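Twelve Rooms Above the Ferry Landing

The ferry to Loltovmont leaves at 6 in the morning, and most passengers sleep through the crossing. Harriet Whitfield, who runs the Alhassan guesthouse above the landing, has coffee ready when they walk up the hill.

She bought the place in June with her business partner, Remzi Demirtaş. It has 12 rooms, all facing the water, and rates start at $63 a night with breakfast.
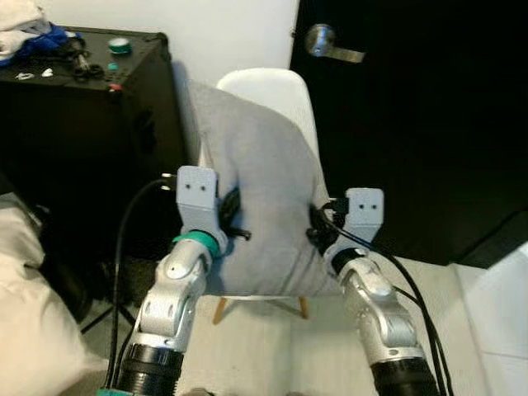
The harbor path begins at the back gate and follows the shore to the old salt sheds. It is flat most of the way – good for strollers – and there are benches at the halfway point.

Lunch is best at Zillar, a small place by the sheds that serves fish soup and flatbread. Go early, as it closes when the soup is gone.

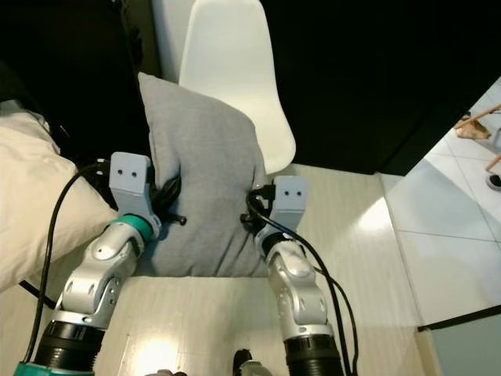
Two arms, one gray cushion.

Afternoons are for the beach or the market. Delphine Begay sells honey and dried figs there and will pack jars for the flight home.

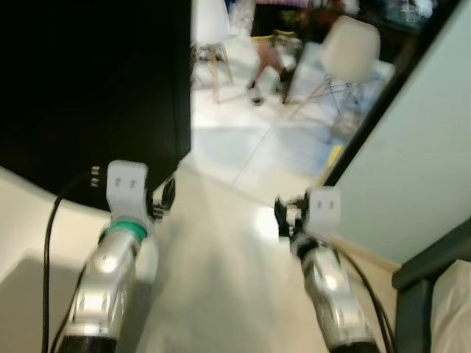

Rain is common in the fall, and the last ferry is sometimes canceled. Pack shoes with some grip, for the lanes are steep and a bright tiled floor like the one shown can be slick when guests come in wet. Call the landing office before checking out.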